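Fudetti Arm Station (Bench 4)

Equipment > Automation > Robot arms

Status: available, bookable in 2 hour slots. Induction needed. Not a loaner, stays on the bench.

Member build, put together in the workshop evenings from a secondhand Fudetti arm and a gripper kit from Plurnia. Works well enough now to go on the equipment list. Still being tinkered with so expect the page to change. Good for pick and place, sorting, teaching by hand, trying out your own scripts. Not good for anything heavy or anything needing real precision, use the Ackermann mill for that.
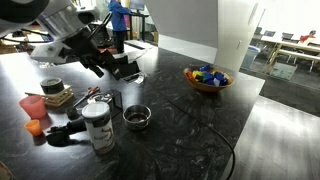
Fasotdale Shared Workshop, Automation Group

What you get

Arm, controller and the gripper with two parallel fingers. Wrist camera, fixed, please leave it fixed. Emergency stop. Laptop is NOT included, bring your own, any recent Linux works. Windows kind of works. Ask in the channel before you try it on a Mac.

Practice objects are anything small and light from the counter. Tape rolls, plastic cups, the scissors, the sugar canister, bowl of plastic blocks. Blocks are the easiest place to start. Cups are harder than they look, thin walls, they squash if you leave the grip force on default. Turn it down first.

Scissors: closed blades only, and gripped by the handles. Liquids in open cups or bowls are your problem if they end up in the controller. Move them back before you run anything fast.

Quick spec

Arm: Fudetti, secondhand, reach 794 mm from base center
Gripper: Plurnia kit, parallel fingers, black
Mounting: bolted, do not unbolt
Camera: wrist, wide lens
Control: Python or hand guiding
Max load: we keep it to light stuff, no tools with a motor in them
Cost: free with membership, pads are at cost

Before you switch on

Check the cables. They loop off the side of the arm and there's slack on purpose, so don't tidy it away with zip ties. Somebody did and the wrist coudn't turn past halfway. Loose cables lying on the counter need to be clear of the path too, the gripper will happily snag one and drag whatever is on the other end.

Then power at the wall, then controller, then wait. Blue light on the joint means it's up. Any other color, stop and check the fault list taped inside the controller lid.

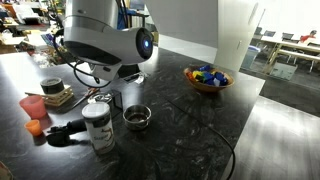 Running a job

Start slow. Speed slider at the bottom, hand by the stop, one dry pass with the fingers open and well above the counter. Then lower it.

Objects that tip over mid job are normal. Stop the arm, stand them back up, go again. Don't reach in while it's moving, not even for a cup.

If you use the camera for finding objects: the overhead lights throw long glare patches on the black tops and the detector hates them. Shift the object a bit or tilt the wrist. Dust and smudges dont help either, wipe down first. Dark things on a dark top are the worst, black tape especially. Sit the object on one of the light wooden blocks if the detector keeps losing it.

Save your own poses under your own name. The home pose is shared, please don't overwrite it!

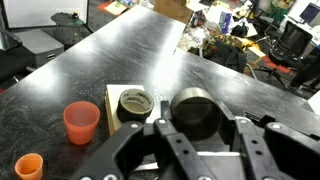 Wrist camera, fingers open at the black tape roll. Brown roll on the wood block.

Known problems

Left finger screw works loose. Hex key is in the drawer, check before and after.
Camera drops out when the USB cable gets twisted. Unplug, replug, restart the script.
Gripper reports closed when it isnt, mostly on soft things. New firmware from Plurnia to be tried, no date yet.
Home pose drifts a little after a long session. Re-home it between jobs.

Booking

Members only, through the usual calendar, pick Bench 4. Inductions Tuesday evenings, turn up or message first. Spare finger pads on the shelf, put money in the tin. Finished? Arm to home, power off at the controller then wall, objects back where they were.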